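The Clutley Allowance

The Clutley reservoir loses water in a way the tables do not allow. I was sent there in December to correct the tables.

The post came with a room above the pump house, a desk, and 31 ledgers. Each ledger covered one year. The columns were inflow, outflow, evaporation, seepage, and a narrow fifth column with no heading. In every ledger the fifth column held the same entry on every line: 6. The unit was not given. I assumed inches, then gallons, then hours, and tested each against the totals. None of them closed the gap.

I wrote to the district office at Butar. The reply took two weeks and ran to one line. It said the fifth column was to be carried forward.

I carried it forward. I also began my own set of readings, taken at the staff gauge at dusk and again before sunrise. Evaporation in winter is small, and the wind was low. The level should have held overnight. It fell by the width of a pencil line, and by morning there was a ring of damp on the stone where the water had stood.

Seepage was the obvious answer. I walked the dam with a lamp and a probe. The toe drain was dry. The clay was sound to 50 inches, the full length of the probe. I put dye in at the deep end and watched the stream below the dam for two nights, and the stream ran clear.

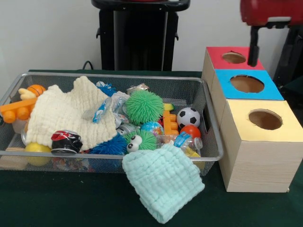
Wire basket and stacked boxes, with a waffle-knit cloth over part of the basket.

In the second month I found the Vashisht pipe. It appears on the oldest plan as a dotted line running from the intake tower to the village of Jiranar, which was moved up the hill when the valley was filled. The old site lies under the deepest part of the reservoir. The plan marks the pipe as a domestic supply. There is no note of its having been closed.

I went down the tower ladder to the lowest platform. The valve was where the plan said it would be, and it was open by a quarter turn. The wheel was greased. I put my ear to the housing and heard a draw on the line, steady for a time, then off, then on again, the way a line sounds when a kettle is filled and after it a basin.

The correct procedure for an unrecorded draw is to close the valve and file a report. I had my hands on the wheel for some minutes. The metal was cold and the thread was in good order -- it would have turned easily.

I checked the pressure instead. It was adequate for household use. I entered the reading in my notebook, climbed the ladder, and wiped my boots at the top.

The tables for that year are in the thirty-second ledger. The first four columns are mine and I can account for them. In the fifth I wrote 6, on every line, and at the end of the winter I went down with a rag and a tin and greased the wheel.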